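Waschmittel-Würfel von Polora statt Pulver – taugt das was?

Themenstarter: kellerkind_21
Die Schwiegermutter schwört seit dem Frühjahr auf diese gepressten Waschwürfel von Polora, aus dem Abo. Angeblich reicht ein Würfel pro Trommel, Flecken gehen bei 30 Grad raus und man spart auch noch Geld. Ich glaube erst mal gar nichts davon. Hat die jemand länger in Gebrauch, also nicht nur eine Probepackung? Maschine ist eine alte Polteck mit sehr hartem Wasser hier im Ort.

Mulder
Bei hartem Wasser kannst du das gleich lassen. In so einen Würfel passt nur eine feste Menge Enthärter, und die ist für mittlere Härte ausgelegt. Baukasten nehmen: Basiswaschmittel, Enthärter extra, Bleiche nur bei Weiß. Steht hier im Forum in gefühlt jedem zweiten Faden.

Tinka_W
Sehe ich anders. Wir haben auch hartes Wasser und ich nehme die Polora seit Juli. Wäsche wird sauber, riecht nicht aufdringlich, und ich muss morgens nicht mit dem Messbecher hantieren. Für Bunt völlig in Ordnung.

Mulder
"Wird sauber" sagt jeder über jedes Mittel. Schau dir in einem Jahr mal die Handtücher an. Und den Heizstab.

kellerkind_21
Tinka, wie ist das mit Resten? Im Kurzprogramm hatte die Schwiegermutter einmal Schmiere am schwarzen Pullover. Ihrer Meinung nach war natürlich die Maschine schuld.

Tinka_W
Kurzprogramm geht nicht, stimmt. Beim normalen Programm lege ich den Würfel ganz nach hinten in die Trommel, dann erst die Wäsche. Reste hatte ich in der ganzen Zeit 2 Mal, beide Male war die Trommel zu voll.

Flandthorpe
Ich misstraue vor allem der Rechnung. Die werben mit dem Preis pro Würfel, aber bei stark verschmutzter Wäsche sollen es laut Packung doch wieder mehr sein. Ein halber Würfel für kleine Ladungen geht auch nicht, die zerbröseln beim Teilen. Habe deshalb mal nachgerechnet, was ich im Jahr wirklich brauche.

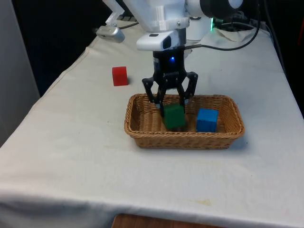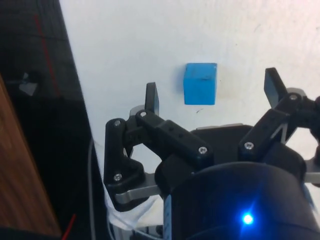
Also, zur Rechnung: Ich wasche für 3 Leute, dazu Bettzeug und Arbeitshosen. Mit Pulver aus dem Großkarton komme ich deutlich günstiger weg, und da ist der Enthärter schon mit drin. Was die Farben angeht, Grün für die eine Wäsche, Blau für die andere, das halte ich für reines Marketing. Ein grüner Würfel im Weidenkorb wie auf dem ersten Bild sieht im Regal natürlich hübscher aus als ein Karton Pulver, nur wäscht die Farbe halt nichts. Wer die Inhaltsstoffe beider Sorten nebeneinanderlegt, findet kaum einen Unterschied außer beim Farbstoff und etwas Bleichmittel. Dafür zwei Abos laufen zu lassen, sehe ich nicht ein.

Tinka_W
"Etwas Bleichmittel" ist aber genau der Unterschied zwischen Voll- und Colorwaschmittel. Das ist kein Marketing, das ist der ganze Zweck. Wenn du das Vollwaschmittel auf die dunkelblaue Bluse loslässt, siehst du es irgendwann.

Flandthorpe
Dann sollen sie es groß draufschreiben und nicht über Farben lösen. Meine Tochter hat die Sorten schon zweimal verwechselt.

Lorena Painemal
Ich habe früher in einer Wäscherei gearbeitet und kann Mulder nur halb zustimmen. Kalk am Heizstab ist bei 30 und 40 Grad kein großes Thema, das kommt vor allem von der Kochwäsche. Der Grauschleier auf Weiß ist das größere Problem, und der kommt fast immer von zu wenig Mittel. Wer bei hartem Wasser vorportioniert wäscht, dosiert meistens zu niedrig. Bei Buntwäsche merkt man es später, aber man merkt es.
Die 30 Grad bei Flecken würde ich auch nicht pauschal glauben. Gras und Soße ja, wenn sie frisch sind. Altes Fett am Hemdkragen – nein, das muss vorbehandelt werden, da hilft Gallseife für kleines Geld.

Mulder
Na bitte. Halb reicht mir.

kellerkind_21
Danke soweit. Habe gerade auf der Seite vom Wasserwerk nachgesehen, wir liegen bei 21 Grad deutscher Härte. Im Abo-Fenster steht übrigens ganz klein, dass man erst nach der dritten Lieferung kündigen kann. Weiß jemand, ob das für die Probepackung auch gilt?

Tinka_W
Bei mir nicht, ich konnte gleich raus und bin dann freiwillig geblieben. Kann aber sein, dass die das geändert haben.

Flandthorpe
Screenshot machen, bevor du irgendwas anklickst. Und 21 ist wirklich viel, da würde ich es bleiben lassen.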